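Floor Desmet took over as chair of Plillell parish council in December, after seven years as an ordinary member. She says the change has mostly meant more post.

"I used to read the papers the night before," she said. "Now I'm the one people ring when the papers are wrong."

Her first job is the bus shelter at Laur Lane, which has been without a roof for two winters. The council has set aside £1,000 towards it and is waiting to hear from the district about the rest.

Does she expect a quick answer?

"No. We wrote in the autumn and got a form back. We've filled in the form."

Parking outside the school at Odik is next. A survey went out to homes nearby and 77 came back, most of them asking for a one-way system. Desmet is not convinced.

"It would send everybody past the surgery," she said. "I'd want to see it tried for a month first."

Meetings will stay at the Fenis Road hall but now start at 8pm, half an hour later than before.

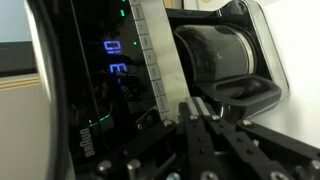
Desmet said the later start was for members who work in town. She hopes it will also bring in a few more residents, who can speak for up to three minutes each before the main business.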